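Progress report no. 4 — Wosley Money Basics program
To: Joaquín Salinas, grants manager, Trullia Community Fund
From: Taras Horobets, program lead
Friday, September 25, 2020

Joaquín, sorry this is coming in under the wire. Short version first, detail after, budget notes at the bottom.

Where we're at
Sessions running again since the long pause in April. All intake now by phone or video, in-person only where the client can't manage either. Budget counselling is on schedule. Retirement income workshops are behind. Debt clinic ahead of plan, which is good and also a bit worrying for obvious reasons.

31 households have finished the full planning cycle (intake, spending record, written plan, follow-up call). Target for the whole grant year is 200 so yes, we're well short, see below for what we propose.

Budget counselling
Going well. The two-page plan has replaced the old workbook, which people took home and didn't bring back. Clients fill in page one before the first call, counsellor does page two with them. Most common sticking point is irregular income — gig work, casual shifts, on-and-off benefits. We've started building those plans on the lowest month of the past year and treating anything above it as extra. Slower to explain but the plans hold up better at follow-up.

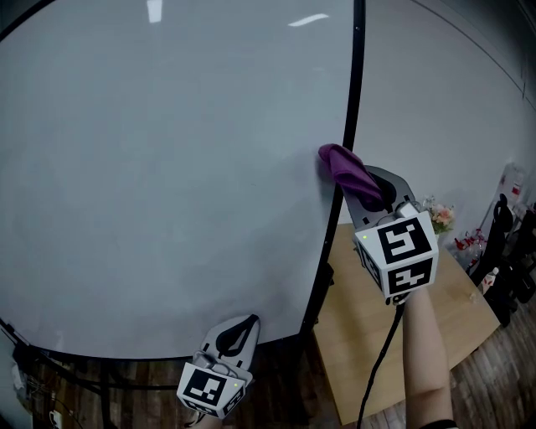
Also seeing a lot of people who want to stop RRSP contributions altogether and never restart. Counsellors are not giving investment advice, just walking through the trade-off and sending them to a licensed planner if they want one. The referral sheet was updated in the spring and needs doing again, two of the listed planners have stopped taking new clients.

Emergency savings match
Every household that completes the cycle can apply for the matched savings piece. Uptake lower than we hoped. Feedback is that locking the money in for six months scares people right now, fair enough. We'd like your okay to drop it to three months. No change to the total, just the hold period. If you need that as a formal amendment tell me which form, the one on your site is for equipment only.

Retirement income workshops
Three of five delivered. The other two are held up becuase the presenter moved to another branch and the replacement wants to rewrite the section on CPP timing. Have seen her draft and it's better than ours. New dates before the end of the fall.

Attendance was fine, evaluations good. Several people asked for a separate evening on powers of attorney and wills. Outside our scope but worth a conversation for next year.

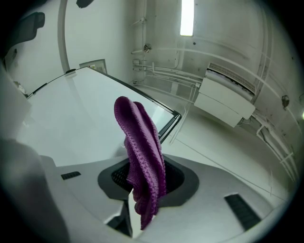 Software
Client records are now in Hurix. Migration from the Amano spreadsheets took longer than planned, mostly duplicate files and missing consent dates. Consent has been re-confirmed for all open files, closed ones are archived. Reporting out of Hurix is clunky but it does produce the household summary you asked for last time. Copy attached seperately.

Budget
On track overall. Travel underspent, phone and licences over. Would like to move $2000 from travel to counsellor hours, which gets us a second evening a week and is the main way we see of catching up on the household number. Even with that we won't reach the full target by year end. Either we extend or we revise the number, happy to talk through both.

Needed from you
— yes or no on the three-month hold
— approval for the travel transfer
— a time to talk about the target, mornings are best for me

Workshop evaluations to follow once they're typed up.

Taras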